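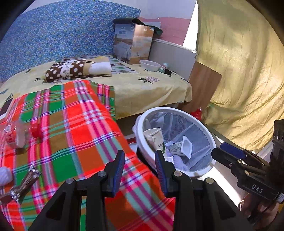

Both grippers over by the bin, plaid cloth on the left.

Besell build FAQ

I get the same handful of emails every month, so I finally put the answers in one place. If yours isn't covered, write to me and I'll probably add it (eventually – I have a day job!).

What is Besell?

Besell is my attempt at a table-clearing arm for an ordinary home. The arm bolts to a rolling cart I made from scrap shelving, and I teach it by doing the job myself with a hand-held gripper in each hand. So there are really two projects going on: the arm, and the collection of recordings it learns from. The second one eats far more of my time than the first.

Where do you work on it?

In a bedroom, mostly. The arm's cart gets built and rebuilt at Pacheco, the shared workshop near me, because I'm not allowed to run a chop saw next to a mattress. But the teaching happens in the room with the bed, the table and the bin, with regular household stuff all over the place. I did try a clean bench at the workshop back in August and hated what came out of it. The arm got very good at a gray bench and was useless at home.

Doesn't a loud tablecloth confuse it?

Oh, it did at first! Stripes in every color, and the early model kept seeing edges of objects where there was only plaid. I was this close to buying a plain white cloth. Then I just kept recording on the plaid and it got better. I'd rather have it cope with my cloth than have to redecorate for a robot.

What objects do you use?

Whatever's lying around. Cartons, a canister, crumpled clear packaging, rolled-up things, a bottle with a screw cap. The light crinkly stuff is the worst, since it moves when you so much as breathe near it, and see-through packaging on a busy pattern is hard even for me. Start with boxes. Boxes are great. You'll feel like a genius for an evening, and then you can try plastic wrap.

How many recordings do I need?

I had 400 before the arm did anything I'd show to a guest. You'll see something recognizable with 50, as long as it's one object and one spot to put it, but it'll be a nervous, stabby sort of motion and it'll miss a lot.

Why two grippers? Isn't one enough?

One is enough for picking up a box. It isn't enough for holding a bin liner open while the other hand drops something in, or for pinning down a carton so you can pull the wrap off it. Besell only has one arm right now, so yes, half of my recordings are waiting for an arm that doesn't exist yet. Kenta Sekiguchi has been nagging me to cut the second set of brackets and he's right. 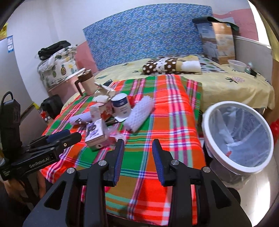 Malte Baumgart wrote in to say I'm too keen on ribbed finger pads, and that on his own build he went back to smooth silicone because the ribs left marks on thin cardboard and picked up lint. I've never had the marks, but the lint, yes, guilty. I wipe mine with a damp cloth between sessions and that's the whole maintenance plan.

Can I print the fingers myself?

Sure, mine on the arm are printed. I'm on version 3. The first two snapped at the pivot hole, same place both times, and the fix was just more wall thickness there and metal pins in place of the plastic ones. Print them lying flat. I printed the first pair standing up and they split along the layers like string cheese.

Should the arm's fingers match the hand-held ones?

As close as you can get them. Same opening, same pad length, same height above the camera. I was sloppy about that for a long time and blamed the software for grabs that always landed a little short.

What about light?

Leave the curtain alone for the whole session, open or closed, and then change it for the next one. Bright patches on a shiny floor near the bin still throw mine off in the late afternoon. I don't have a good answer for that one. Araceli Segura suggested a matte mat, and I've been meaning to try it.

Are the files available?

The cart drawings and finger models are, under the project name Ganine on the workshop's shared drive. Ask at the Pacheco front desk for a login. The recordings aren't, because they're full of my bedroom.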